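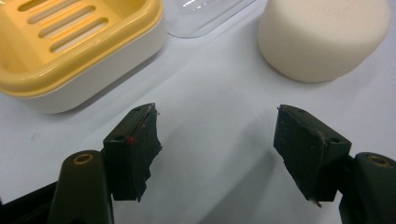
Cauã Moura reckons he went back to bar soap by accident, when the pump bottles ran out in his nearest shop last spring, and he's not planning to swap again. I've heard much the same all over Flilthorpe these past few weeks, so I wasn't all that surprised when word came round that Akanda, the little soap maker from Renbridge, is taking the old shoe repair shop on Bullmont Street.

If you don't know it, it's the narrow one between the bakery and the steps, with the green tiles under the window. It's been shut so long that I'd stopped seeing it. Well, the paper's down from the glass now, the floor's been scrubbed, and there was a very good smell coming out of the door when I walked past (orange, I think, and something like cloves). I stood there longer than you'd call polite.

Akanda started out on a kitchen table and has been selling from the covered market in Renbridge ever since it outgrew the kitchen. The new place will be a workshop at the back and a small shop at the front, open two days a week to begin with. Which two hasn't been settled, so please don't go rattling the door handle yet! The first batch for Flilthorpe is 2000 bars, and they need weeks on the racks to harden before anybody can buy one, so it's going to be August before the shelves are properly full.
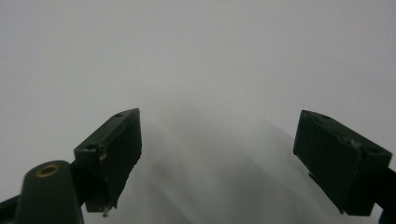
Soft shadow on a pale grey surface.

There'll be three kinds at first. One has no scent at all, for those of us who come out in blotches, one is lavender, and the third is the orange one I was sniffing at. Bring back your old wrapper and you get 30p off the next bar. I did ask about a proper old-fashioned tar soap, the sort my gran had by the back sink, and was told very kindly that I'm not the first but there may not be enough of us.

I've been on bars since the winter myself and I'll be fair about it. My hands are better and I've got less rubbish going out on bin day. On the other hand I've left more than one bar sitting in a puddle and come back to a sort of porridge. The advice from Akanda is dull but it works - keep the soap somewhere it can drain, let it dry between washes, and have two on the go if there are lots of you in the house. Any dish will do so long as the water can get away from the bar. Mine's a chipped saucer with a bit of folded netting in it and I'm quite attached to it.

Not everybody's cheering. A couple of people on the hill told me they'd hoped for another cobbler, and I do see that, as the nearest one now is a bus ride to Renbridge and he shuts for lunch. There's been a grumble about deliveries too, with the street being so tight by the bakery. The answer I got is that everything will come in by small van before the school run. We'll see how that goes the first wet morning.

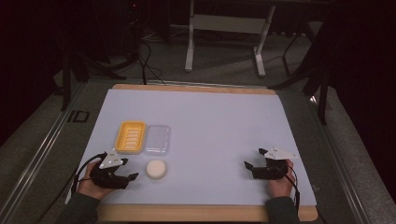 Agnes Aitken, community reporter
9 Apr 2021

One more thing, and it's the bit I'm most looking forward to. Once the workshop's up and running there are plans for evening classes in the back room, small ones, where you make a loaf of soap and come back for it when it's ready to cut. You don't need to bring anything except an apron and long sleeves. The lye gets handled by the staff, so you won't be let loose on that part, and under-16s will have to stick to the wrapping. Prices aren't fixed yet. I've asked to be told when they are and I'll put them in the column.

The bakery, meanwhile, is delighted to have a neighbour again, though there's been some worried talk about the bread smelling of lavender. An extractor fan is going in at the back, away from the ovens, and I've promised to buy a loaf in opening week and report faithfully.

If you've got old soap moulds in the shed or the loft, wooden ones especially, Akanda would love to see them for the window display. You can drop them at the library desk with your name on a label, and they'll be given back afterwards. Somebody's already handed in a lovely one with a swan on the lid. And if anyone has a photo of the shop in its shoe repair days, with the big boot hanging outside, do get in touch with me, as I can't find a single picture of that boot and I know I didn't dream it.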